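The Basin Is Where It All Ends Up: notes for a talk on cleaning small bathrooms

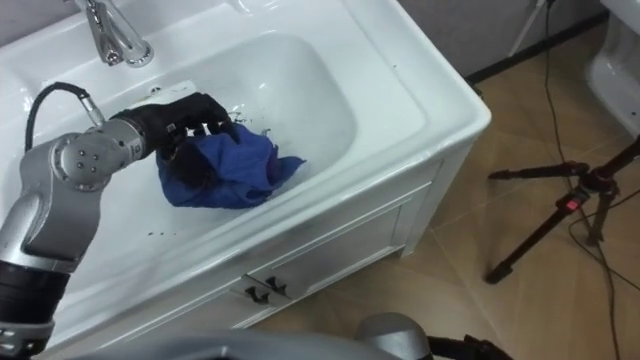
Page 1 of 4

Jocelyn Penner, Ogilvie household evening, March 4, 2020

Wait for people to sit. The chairs at Ogilvie scrape, so give it a minute.

Start with the cloth. Blue cloth, white basin. Leave it up on the screen while I talk.

Opening: I have cleaned bathrooms for money and I have cleaned them for love, and the money was better. Pause. If no laugh, carry straight on to Rollosau.

Rollosau. The guest house, 43 rooms, one basin each, one summer. I was given a trolley, a key and a sponge, and by May I had views on all three. A sponge goes into a basin looking helpful and comes out having moved the toothpaste to the back. You then spend your time chasing toothpaste round the tap. A cloth folds. You get a fresh side, then another fresh side, and when you run out of sides you rinse it and start again.

Say the fold slowly, and do it with the one in my bag: in half, in half again. Eight faces if you count the insides. Somebody always counts the insides.

Then admit that in use the fold lasts until you reach the bottom of the bowl, at which point it becomes a ball and you are pushing a ball. Point at the screen. A bunched cloth is fine on the flat of a basin. It is hopeless on the rim and worse behind the tap. Fold for edges, bunch for the bottom. That line is on the handout, so don't dwell on it.

Colour. Why I like a strong blue in the bathroom and keep it there. At home the kitchen ones are yellow. My husband maintains he cannot tell the difference, and he drives a car, so he can. A blue cloth on white also has the advantage that you can find it again. I once left a white one in a white basin at Gimden and a guest washed his face with it. He said it was very soft. (Do not say which guest.)

Order of work. Keep this brisk, it's the bit they came for.

Clear the deck first. Everything off, including the soap, including the little dish you were given and feel bad about.

Tap next, from the top down. Lever, body, spout, then round the base where it meets the deck. The base is the part that tells on you. Chrome shows every streak under a bathroom light and will go on showing them until you dry it, so dry it.

Then the rim, all the way round, with a fresh side. Lean on the front lip. That's where people rest their wrists to do their teeth and it gets a film on it that you can feel before you can see.

Walls of the bowl, downwards. Deep basins are kinder than shallow ones here, whatever the showroom told you. A deep one with smooth sides more or less hands you the dirt. Shallow ones hand it to your sleeve.

Bottom of the bowl last. Press properly. I see people stroking it as if it had been unwell.

Rinse the cloth, wring it, HANG IT UP. Raise voice slightly. A cloth left in a heap in the basin overnight smells like a pond by breakfast and you've nobody to blame but the last person in, who will deny it.

Products. There will be a question on Zuredora paste. My answer is that I was given a tub in Gimden, I used it on the oven, and I have no opinion on it for basins. If pressed: washing-up liquid, warm water, small amount. Vinegar is for the kettle. I've seen what people do to chrome with neat vinegar and a free afternoon.

Numbers slide, if there's time. I kept a notebook at Rollosau: 700 basins done over the season, 263 of them with the sponge before I mutinied. The notebook also has a running list of things left in plugholes. Read out the earring and the chess piece. Do not read out the others, there is tea afterwards.

Closing. Ask for a show of hands on who dries the tap. Put my own hand up whatever the state of my tap at home.

Questions, ten minutes. The lady from last time will ask about limescale again — say page 3 and smile.

Handouts are in the green folder. Bring the bag back, the cloth in it is my good one.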